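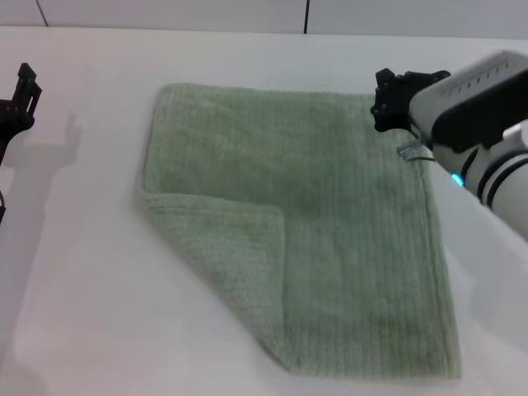 A green towel with one corner turned back.

Shoshana Lindqvist was sixty-six when she and her sister decided to walk from Peñalver down to the coast at Condetti, and she still laughs when she gets to the part about the boots.

"They were my late husband's, two sizes too big, and I wore three pairs of socks," she told me over a second pot of coffee (and then a third, I'm afraid, as we do both like to talk). "I'd paid 700 for the flights and I wasn't about to buy boots as well!"

The walk took 36 days, with a long stop in Wullotus, where it rained so hard that the road washed out and the two of them ended up helping in the kitchen of the guesthouse. The owner, Visitación Barroso, taught them to make a bean soup that Shoshana still cooks every September.

"We climbed to roughly 4000 feet the morning we left, and I cried the whole way up. My sister thought it was my knees. It was Visitación! I missed her already."

They have written to each other ever since, and this spring Visitación is coming to stay. Shoshana wants to take her up to the lake at Stutis, by car this time.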